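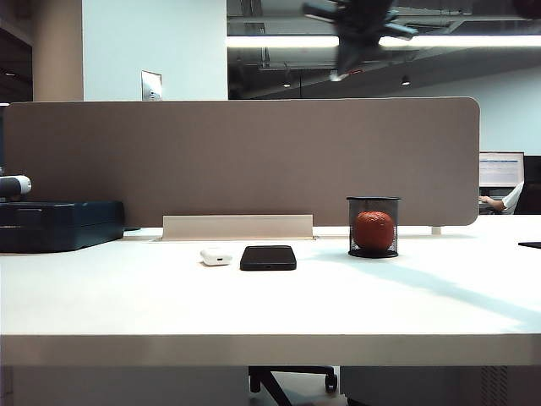
Orvokki Nieminen

The arm at the Renside shared workshop has a desk of its own now. Until November it lived on the end of the sanding bench, where it picked up dust in the joints and had to be moved whenever somebody wanted the vice.

Moataz Saber and I have been building it over the colder evenings from a secondhand set of motors and printed links. The parts came to 69 dollars, not counting the two motors I burned out by wiring the supply backwards. The gripper is black and angular. We're calling the project Trokenura, which was Moataz's idea and has stuck.

The job at the moment is picking up ordinary things from a white desktop and putting them down again. An earbud case is a fair test, being small, rounded and glossy. A flat black device lying face down is harder, as there's very little edge for the fingers to get hold of. The tangerine-sized orange fruit in the wire-mesh pencil cup is the one we argue over. Moataz wants to lift the fruit out. I'd be happy if we could shift the cup without tipping it.

Shadows are the other thing. The lights throw a soft grey one across the right side of the desk, and our software has a habit of treating a dark patch as an object. Ilari Huttunen has rewritten that part of the code and I'm testing his version against the old one, three tries for each item. I'll bring the numbers to the next meeting.

Two requests. If you have small servo horns in your spares drawer, 25-tooth spline, we could use a few -- metal if possible. And please don't switch off the power board at the wall when you leave, even if the arm looks parked. It loses its zero position and the whole calibration has to be done over.

We're usually there from 7 pm. Come and have a go at the controls if you're in.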